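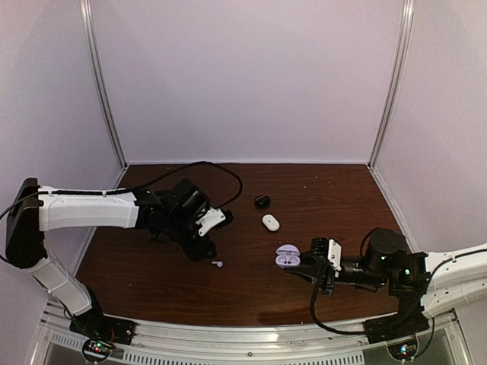

Small Items Gallery: Personal Audio

The Dillow Study Center lends personal audio equipment to registered students and staff of Prirkeck College. The gallery is maintained by the Equipment Desk so that borrowers may look at an item before reserving it. Each entry carries a short caption and the shelf number under which the item is held.

Item 2092. Earbuds with charging case, light purple
The case is open on a dark reddish-brown wood-grain tabletop. One earbud lies apart from it to the left, with the rounded head at the right and the short stem pointing left.

Notes for borrowers

Earbuds are issued as a complete set – left, right and case – and are checked at the desk on issue and again on return. A set returned with a piece missing remains on the borrower's record until the piece is found or replaced. The loan period is 22 days and may be renewed once, provided that no other reservation has been placed.

Borrowers are asked to put both earbuds back in the case before leaving a study room. Single earbuds handed in at the Fandau Building are kept in the numbered drawers behind the desk until the end of term, and any still unclaimed in December are recycled.

Ear tips are replaced between loans. Spare tips in other sizes may be requested at the desk free of charge.

Reservations and corrections to captions should be addressed to Declan Noonan, Equipment Desk, Room 27, Ó Dálaigh Wing. Please quote the item number in all correspondence.

Page last revised 27/06/2024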